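Reading order for the Rullumska books?

quillmoth
My son is 8 and just finished the first Rullumska book, the one with the marsh giant. Do we go by number or by story date? The Gernow prequel is set 100 years earlier.

Devumex
Number order. The prequel gives away who Geraghty is.

tallowpage
Disagree. Mine read the prequel first and liked book 5 more for it. The twist is easy to guess anyway.

Devumex
Easy for you – my daughter gasped. There are 26 of these, so the prequel can wait.

pinfeather
A few from my end.

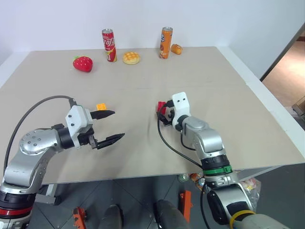
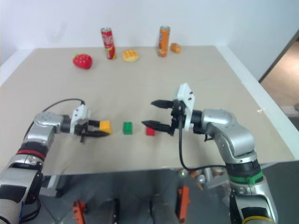
Toy blocks on the table. 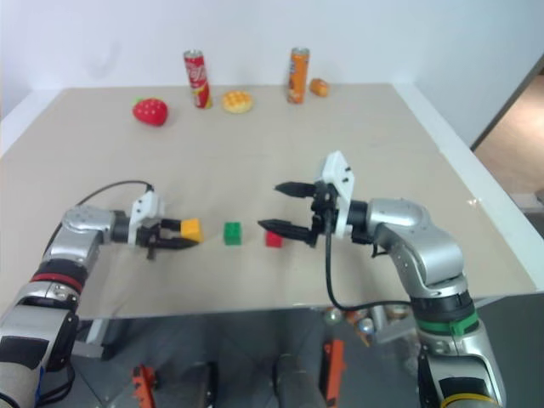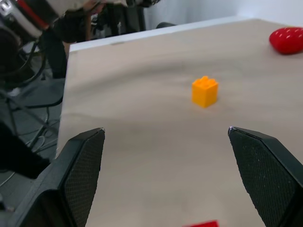

I'm with Devumex on the order, but skip the winter special. It repeats half of book 5 and the map is wrong.

tallowpage
The map was fixed in the May reprint.

quillmoth
Thanks. Number order, then. Is the special worth it used?

pinfeather
Only if it's the reprint.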